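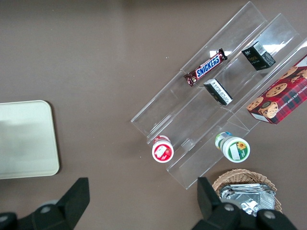 *The pantry test: clear organizer, snacks, and the black two-finger gripper from the wrist camera.*

## Workshop tips: trying out grippers on real groceries

If you're comparing grippers at home, do yourself a favour and raid the pantry before you buy a box of foam test blocks. I used blocks for most of March and learned very little (apart from how well foam rolls under a fridge!). A chocolate bar, a big cookie box and a couple of round-lidded containers will show you far more in an afternoon.

- **Clear plastic is hard on cameras.** The dividers in an organizer like mine come through as thin pale lines with patches of glare, and the tabletop shows right through them. Move your lamp before you start fiddling with exposure. Mine went 30 cm to the left and the Plallix camera settled down nicely.
- **Set the organizer on a slant now and then.** Everything squared up to the arm is a bit too kind, and you'll want to know how the wrist copes.
- **Start at 25 per cent grip force.** Work up slowly, especially with candy bars. My friend Kimutai Kariuki swears by 100 straight off, and he eats a lot of broken cookies.
- **Keep foil packaging for last.** It's shiny and crinkly, and in a basket with a thick rim the fingers have to come down quite steeply.
- **Check the finger screws** every time you swap sets. The Claltmont pair worked loose on me after around 170 picks, and I blamed the controller for a whole evening, poor thing.
- **Leave a tray within easy reach** for drop-offs, on a matte surface in a dull colour if you have one.

Write down the grip force and lamp position with each run. I keep mine on the back of an old calendar, next to the grocery list.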